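벽지 시공 자주 묻는 질문
Lamus 인테리어 고객 안내
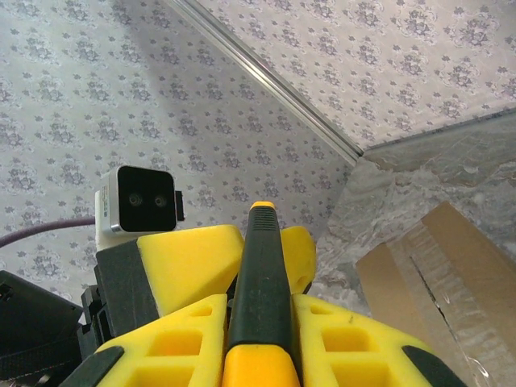
벽지 상담은 전화나 온라인으로 신청하실 수 있고, 실측은 오전 9시부터 오후 5시 사이에 나갑니다. 접수할 때 방 개수, 지금 붙어 있는 벽지의 종류, 짐이 있는 상태인지 여부를 알려 주시면 상담이 빨라집니다. 무늬 벽지를 고르실 분은 모서리 처리도 미리 생각해 두시는 것이 좋습니다. 사진처럼 잔꽃무늬 두 면이 만나는 선에 가느다란 은색 금속 몰딩을 대면 양쪽 무늬가 정확히 이어지지 않아도 경계가 깔끔해 보입니다. 몰딩은 기본 견적에 들어가지 않으니 원하시면 실측 때 말씀해 주세요.

합지와 실크벽지는 무엇이 다른가요?
합지는 종이로만 된 벽지이고, 실크벽지는 종이 위에 PVC 층을 입힌 벽지입니다. 합지는 값이 싸고 시공이 빠르지만 오염에 약합니다. 실크벽지는 물걸레로 가볍게 닦을 수 있고 이음매가 덜 보이는 대신 자재비와 인건비가 더 듭니다. 세를 놓는 집은 합지, 오래 거주할 집은 실크를 고르시는 경우가 많습니다.

벽지가 얼마나 필요한지 직접 계산할 수 있나요?
대략은 가능합니다. 벽의 가로 길이를 모두 더한 뒤 천장 높이를 곱하면 벽 면적이 나옵니다. 천장까지 바르실 경우 바닥 면적을 더하세요. 창문과 문은 빼지 않고 계산하는 편이 안전합니다. 큰 무늬는 무늬를 맞추느라 버리는 양이 늘어나므로 여유분을 더 잡아야 합니다. 정확한 수량은 실측 후에 확정되며, 실측 전에 자재를 먼저 주문하지 마세요.

샘플을 받아 볼 수 있나요?
네. 현재 등록된 벽지는 2,373종이고 대부분 샘플이 있습니다. 한 번에 2종까지 무료로 보내 드립니다. Millov와 Oditz 제품은 조각 샘플로 나가고, Tsakiris 제품은 전시장에서만 보실 수 있습니다. 샘플은 벽에 테이프로 붙여 두고 낮과 저녁에 한 번씩 보세요. 조명이 노란 집에서는 회색 계열이 베이지에 가깝게 보이기도 합니다.

기존 벽지 위에 덧발라도 되나요?
합지 위에 합지를 바르는 것은 기존 벽지가 한 겹이고 들뜬 곳이 없을 때 가능합니다. 실크벽지는 겉의 코팅층을 벗기고 작업합니다. 벗기고 남은 속지가 단단히 붙어 있으면 그대로 둘 수 있지만, 들뜨거나 찢어졌으면 제거합니다. 두 겹 이상 겹쳐 바른 집은 전부 뜯어내는 것을 원칙으로 합니다. 철거 비용은 견적서에 따로 표시됩니다.

곰팡이가 있는데 도배만 새로 하면 되나요?
안 됩니다. 곰팡이 위에 바르면 대개 다시 올라옵니다. 원인이 누수라면 누수 공사를 먼저 끝내고 벽을 완전히 말려야 합니다. 결로라면 단열 보강이나 환기 문제를 같이 봐야 합니다. 저희는 곰팡이 제거와 방지제 도포까지 하며, 누수 탐지와 방수 공사는 하지 않습니다. 벽이 젖어 있으면 당일 시공을 취소하고 날짜를 다시 잡습니다.

짐이 있는 집도 시공이 되나요?
됩니다. 다만 빈집보다 시간이 더 걸리고 가구 이동비가 붙습니다. 옷장 안의 옷은 그대로 두셔도 되지만 책장의 책과 깨지기 쉬운 물건은 미리 상자에 담아 주세요. 에어컨, 벽걸이 TV, 붙박이장은 저희가 분리하지 않습니다. 분리하지 않은 가구 뒤쪽은 보이는 부분까지만 바릅니다.

시공 다음 날 벽지가 울어 보입니다. 하자인가요?
풀이 마르는 동안에는 벽지가 울어 보일 수 있습니다. 마르면서 팽팽해지므로 며칠 기다려 주세요. 이 기간에는 창문을 활짝 열거나 보일러를 세게 틀지 마시고, 에어컨이나 제습기도 쓰지 않는 것이 좋습니다. 급하게 마르면 이음매가 벌어지거나 모서리가 터집니다. 11월 이후에는 평소 실내 온도를 유지하시면 됩니다. 2주가 지나도 그대로면 사진을 찍어 보내 주세요.

이음매가 벌어졌습니다. 직접 고쳐도 되나요?
작은 틈은 도배용 풀을 얇게 바르고 마른 수건으로 눌러 주시면 됩니다. 순간접착제나 목공풀은 마른 뒤 누렇게 변하는 일이 있으니 쓰지 마세요. 손으로 만져 들리는 정도라면 손대지 말고 연락 주시기 바랍니다. 직접 수선하신 부분은 무상 보수에서 빠집니다.

주방 벽에도 벽지를 발라도 되나요?
싱크대와 가스레인지 바로 앞은 권하지 않습니다. 물과 기름이 튀는 자리는 타일이나 패널로 마감하고 나머지 벽만 도배하세요. 패널과 벽지가 만나는 곳은 패널을 먼저 시공한 다음 벽지를 바르고, 끝선에 실리콘이나 몰딩을 넣습니다. 순서가 바뀌면 벽지 끝이 상하기 쉽습니다.

무상 보수는 어떻게 신청하나요?
시공 확인서에 적힌 접수 번호와 사진을 보내 주시면 됩니다. 도배 보수는 Perihan Altıntaş, 몰딩과 패널은 Bülent Ekinci가 담당합니다. 남은 벽지는 버리지 마시고 눕혀서 보관해 주세요. 같은 제품이라도 생산 시기가 다르면 색 차이가 납니다.

예약을 취소하면 계약금은 돌려받을 수 있나요?
자재 발주 전이면 전액 환불됩니다. 발주 후에는 자재비를 뺀 금액의 80%를 돌려드립니다. 주문 제작 벽지는 발주 후 취소가 되지 않습니다. 날짜 변경은 한 번까지 무료이며, 시공 전날 정오까지 알려 주셔야 합니다.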